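Restaurant Operations, Unit 7: Reopening the Dining Room
Handout to go with the lecture

Hi everybody! I talk fast when I get onto this subject, so I've typed up my notes for those of you who were still writing when I moved on. Bring them to the seminar, please, with your own scribbles in the margins.

1. Where we left off

Last time we looked at what the kitchen had to change when dining rooms opened again after the shutdowns. Now we're out front, with the guests. The big question for any owner was how to fit people into the room and still make rent. You lose tables, you lose covers, and the rent stays exactly where it was (landlords, bless them).

Our main case is Espinoza, the small place in Vurkancombe that we've been following since November. It had 17 tables before and reopened with 7. Work out for yourselves what that does to a Friday-style rush when you can only seat a fraction of your regulars.

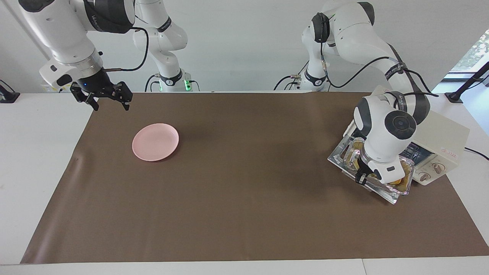
2. Three ways to get the money back

I put these on the board in a hurry, so here they are properly.

Timed seatings. Espinoza went for two dinner sittings with a 15 minute gap for wiping down and resetting. Guests grumbled at first, mostly the ones who like to sit over coffee, but the room filled twice and the servers knew when their breaks were coming.

A shorter menu. Fewer dishes, less waste, fewer cooks bumping elbows on the line. I love a short menu anyway! The risk is the regular who came for the one dish you cut.

Takeout on the side. Karska, our second case, put a pickup window where the coat rack used to be and kept it. Watch the packaging costs, though — they creep up and owners forget to price them in.

3. Making guests feel okay about it

This is the part I could go on about all day. A room with big gaps in it can feel sad, like a party that didn't take off. Wamico, the bistro group, tried tall plants and lower lighting between tables, and their comment cards went from "chilly" to "private" with hardly any money spent. Screens do the same job on paper, but sound bounces off them, and guests end up shouting at their own dates.

Think about the host stand too. Who explains the rules, and in what tone? I want you to write the actual words you'd use at the door. Keep it under three sentences and read it out loud before you bring it in.
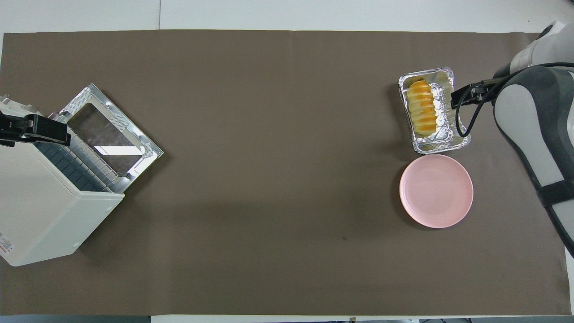
Toaster oven with its door open, beside a brown sheet on a white tabletop.

4. For the seminar

Pick Espinoza or Karska. Draw the floor plan as you'd set it up, mark the path from the door to the restrooms, and decide where the servers cross it. Then give me a sample evening, hour by hour, from the first guest at 5 p.m. to lights out.

If you're stuck on the numbers, use the cover sheet from Unit 3. Drawings in pencil are fine.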